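4. Réglage du module de préhension Jundix

Ce chapitre concerne la version du logiciel publiée le 27 sept. 2021. Avant de commencer, il faut que le service Tam soit démarré et que les deux bras soient déclarés dans le fichier de cellule. Si vous avez une version de juin, lisez d'abord l'annexe B, car les noms des paramètres ont changé.

4.1 Vérification des flux d'image

1. Ouvrez l'onglet Perception et choisissez le profil Comer.
2. Activez les caméras de poignet, ensuite la caméra fixe. L'ordre est important : le premier flux activé donne l'horloge.
3. Réglez le délai de synchronisation à 150 ms.
4. Lancez l'aperçu et contrôlez que les doigts de la pince restent visibles en bas de chaque vue de poignet. 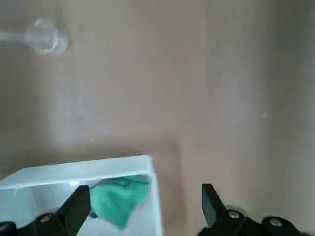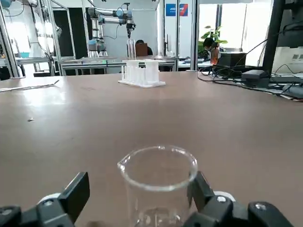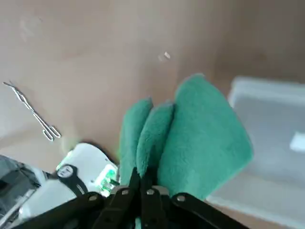

Vues de poignet : pince ouverte près du bac blanc, bécher en verre, chiffon vert. 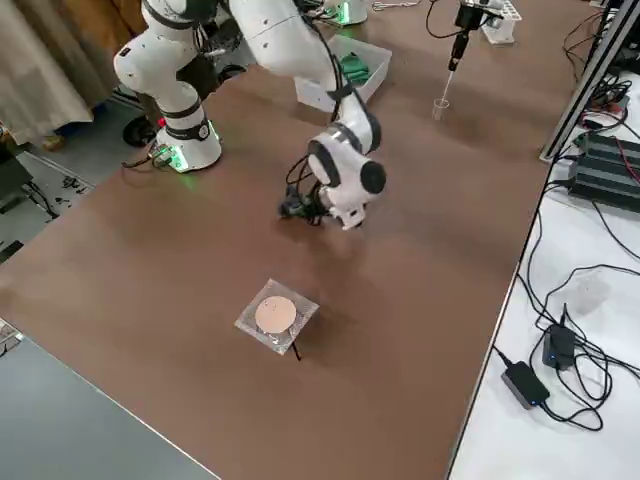 Vue fixe avec les deux bras.

5. Quand les flux sont stables, cliquez sur Figer la configuration. Le logiciel écrit un fichier clindomlow.cfg dans le dossier du projet.

Remarque : si un flux s'arrête, l'indicateur devient gris mais aucun message n'est affiché. Regardez le journal, ligne 119 ou suivantes.

4.2 Seuils de saisie

6. Dans l'onglet Commande, créez une classe par type d'objet. Les objets transparents doivent avoir leur propre classe, parce que l'estimation de profondeur y est moins fiable.
7. Pour les objets rigides, mettez le seuil de confiance à 98 %. Pour les textiles, laissez la valeur par défaut.
8. Enregistrez, puis exécutez un essai à vide avec le planificateur en mode pas à pas. Le tampon conserve jusqu'à 500 trajectoires ; les plus anciennes sont effacées.

Attention : ne modifiez jamais un seuil pendant qu'un bras est en mouvement. La nouvelle valeur est prise en compte immédiatement et la pince peut s'ouvrir.

Attention : le mode pas à pas ne remplace pas l'arrêt d'urgence. Gardez le bouton à portée de main.

9. Exportez le journal de l'essai et envoyez-le à Mireille Moulin avec le fichier de configuration. Le passage au mode continu est décrit dans la section 4.3.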